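Project report, Arwel Kemeys
Robotics module, second draft 8 August 2020
Supervisor: Friederike Eichhorn

What I was asked to do: review the Varden gripper kit as something a student group could buy and get going without a technician. Compare with the Jonach kit the department already has.

Setup. Varden box came with 11 printed sheets and no index. Two of them were the same sheet. Assembly fine once I found the right order, wiring took longest. Software installed second try (first try was my fault, wrong port). Jonach took over 17 minutes just to find the arm on the network, Varden was quicker but I didn't time it properly, sorry.

Cost. Varden is 443 with fingers included. Jonach is cheaper but you pay for the fingers seperately so it evens out.

Grip tests. Blocks, mugs, a tape roll, then cloth. Blocks easy for both. Mugs ok if the handle faces away. Tape roll slipped on the Jonach, didn't on the Varden. Cloth is the hard one, folds bunch up and the wrist view gets confusing. Full table in appendix B, which still needs the April runs adding.

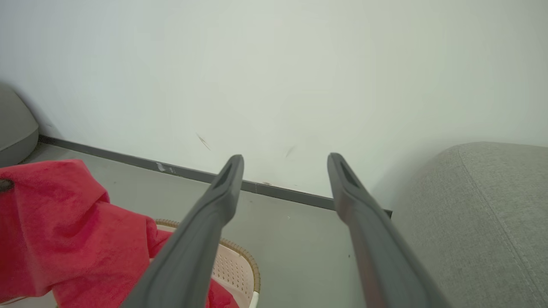 Fingers are the best part of the Varden kit in my opinion. Long, thick at the base and they narrow toward the tips, so reaching past furniture isn't too bad. There's a groove set in near the end of each one, plain enough in the wrist view, and the matte plastic doesn't throw much glare back. Red cloth by the pink basket shows up well against the grey floor, I'd pick a strong colour like that again. Downside is the fingers take up alot of the view.

Still to do: battery life, noise, ask Varden about spares.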